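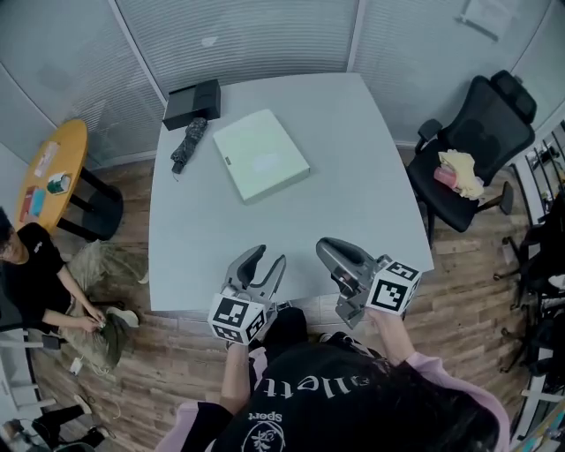 Handheld gripper data vs. teleop - is anyone getting policies out of this?

Posted in: Learning from demonstration

Stundlow
We are 3 weeks into collecting with handheld grippers, two per operator, marker cube on each one, view from above. Task family is tabletop tidying: umbrella, boxes, small packages. The sales pitch we got from Vesitard was that you skip the robot during collection and the examples transfer anyway. I have my doubts. We have 2046 episodes on disk and the first trained policy closes on thin air next to the umbrella. Before I ask for more operator hours I'd like to hear from people who have gone past this point.

gray_kettle
What's your cube tracking like when the operator rotates the wrist? That would be my first check. If the pose jumps when one face turns away and another comes in, your action labels are garbage and no number of episodes fixes it.

Stundlow
Mostly fine. There's a jitter when only one face is readable. We smooth it.

gray_kettle
"We smooth it" is where I would start looking, then. Smoothing moves the moment of closing relative to the image. A few samples late and the policy learns to close in the wrong place. Sounds a lot like your thin air.

tichy_b
Disagree with the above, or at least with the order. I work on the Tichý arms and we had the same symptom with clean tracking. Ours was plain geometry. A person reaches over the near edge of the table with elbows out and wrists bent in ways the arm can't copy. The learner gets shown a pose the robot never reaches. Check how many of your episodes are even feasible on your arm before you touch the filter.

Stundlow
Fair. I ran 40 through the solver this morning. Not a great result, and I'm not posting the number until I've checked my base offset.

oldrelay
I'll say the unpopular part. I have sat through 2 of these projects and both ended with somebody going back to teleop. Teleop is slow and the operators hate it, but every example you record is one the robot did. With handhelds you record a person being good at things. People are very good at umbrellas. That tells you nothing about whether a two-finger gripper on an arm can get under one that's folded flat on a table.

mothwing
But they're picking it up with the gripper, not with their hands. Same fingers, same opening. That part does carry over.

oldrelay
Same fingers, sure. Not the same force, not the same compliance. A human wrist gives a little the moment the fingertip touches the table. Your arm doesn't, unless you paid for that.

mothwing
You can run the arm in impedance mode. We do. It isn't free but it isn't exotic either.

tichy_b
Can I ask about the room? Looks like a normal office with chairs, bags and cables, someone sitting right beside the table. Are you keeping that variety on purpose or is that just where there was space?

Stundlow
Where there was space. Vesitard say background variety is a plus. I notice they say that about everything that would cost them money to control.

gray_kettle
It can be a plus. It's only a plus if it varies. If it's the same blinds and the same black chair in every episode you have one background, just a messy one. Do you move the table?

Stundlow
No.

gray_kettle
Then you have one background.

ziltetti_user
We use the Ziltetti recorder with a setup close to yours and I'm more positive than most here. Handheld got us a decent pick on rigid boxes. Flat square lids were bad. Soft or folded stuff was bad. We split the set by object and trained on boxes first, and that told us more than any loss curve did. I would do that before collecting another minute.

oldrelay
"Decent" meaning what? People write that word a lot in these threads and never post a success rate.

ziltetti_user
Meaning my boss stopped asking. I don't have a rate I'd defend in public. The test set was small and I placed the boxes myself, so take it for what it is.

oldrelay
Thank you, that's more than I usually get.

Stundlow
OK. Plan is to redo the feasibility check with a corrected base offset, turn the smoothing off for one training run, and train on boxes only. New collection is paused until those are back. If boxes fail as well I'm going to ask for arm time and record teleop on the same objects for comparison.

mothwing
Keep the raw marker detections if you aren't already. You'll want to recompute the poses at some point and you can't do that from the smoothed file.

Stundlow
We kept them from October on. Before that, no.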